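Irketti Community Lending
Sun 10 May

1/ We have received a number of inquiries regarding security deposits, escrow accounts, and reserve funds for small landlords. The following posts address reserve funds only. Deposits belong to the tenant until a lawful deduction is made and should never be counted as reserves.

2/ A reserve fund is money set aside for repairs, vacancy, and taxes on a rental property. Many first-time owners rely on a personal savings account for this purpose. We ask our borrowers to open a separate account in the name of the owner or entity that holds title.

3/ Under our Irnik program, borrowers must show five months of full housing expense in reserve at closing. Full housing expense means principal, interest, property tax, insurance, and any association dues. Utilities paid by the owner are reviewed separately.

4/ The Cha program, for buildings with two to four units, requires eight months. The higher figure applies to the whole building — it is not reduced when one unit is occupied by the owner.
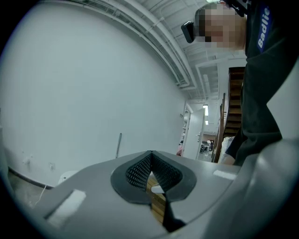
5/ Kunlow Rentals replied to ask whether an unused line of credit may be counted toward the eight months. They hold one on another building and would prefer to leave their cash where it is.

6/ It may not. A line of credit is borrowed money, and the lender may reduce or freeze it under the terms of the agreement. We will note an open line in the file, but the reserve itself must be in checking, savings, or money market accounts.

7/ Retirement accounts are accepted in part. We count the vested balance after taxes and penalties, and only where the plan allows withdrawal. Please send the plan terms along with the statement. Statements alone have been the most common cause of delay on files received after February.

8/ On large deposits: any single deposit that is out of pattern for the account must be explained in writing. A gift may be used toward the down payment under Irnik. It may not be used toward reserves under either program.

9/ Once the loan has closed, borrowers may draw on the fund for the property as needed. We ask for a balance update once a year. A low balance does not place the loan in default, although it will be considered if the borrower applies for a second property.

10/ In the last program year we reviewed 254 files, and 17 were returned for reserve documents alone. Most of those needed one further statement page. Please include every page of each statement — blank pages as well.

11/ Files already in underwriting will be completed under the terms in the borrower's commitment letter. Questions about a specific file should be sent through the borrower portal, as we are unable to discuss account details in replies.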